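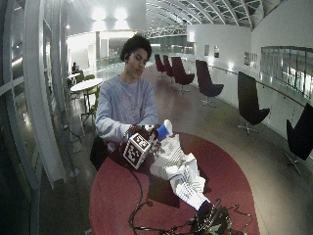 The round tables fill up first, one respondent at Tollura told us, and anyone who comes after lunch has to take a chair along the balustrade and work on their knees. Similar remarks came up in 15 of the 25 interviews, and they agree with the seat logs. Across the three buildings (Tollura, Peltemel and Jaiswal) we logged 1,641 stays on the open gallery floors. Stays at a table were longer than stays in a chair with no table in front of it, and the gap was widest at Tollura.

4.2 Table surface and hand work

Figure 7. Hand work at a round table with a deep red top. Dark high-backed swivel chairs stand in a row beside a white balustrade.

Most earlier work on atrium seating treats the table as a place for a laptop or a drink. Our logs show a good deal of hand work as well: holding, turning and fitting small objects, often with other materials laid out on the table. In Figure 7 both hands are raised above the tabletop, while a crumpled white sheet and a tangle of black cables take up much of the surface. We coded a table of this kind as "spread". A table with one or two items on it was coded as "light".

Spread tables were seldom shared. Respondents at Peltemel said they would ask before sitting down at a light table but would walk past a spread one. A round top seems to make this worse, as it has no corner that a second person can treat as their own. The Flelloneo guide for shared interiors gives a seat count for each table size and makes no allowance for what is put on top. We therefore report used seats and offered seats separately.

The chairs along the balustrades were used mainly for short stays and phone calls. At Jaiswal some were moved to the tables during the morning and were still there at closing, and for those days the row was logged at its reduced length.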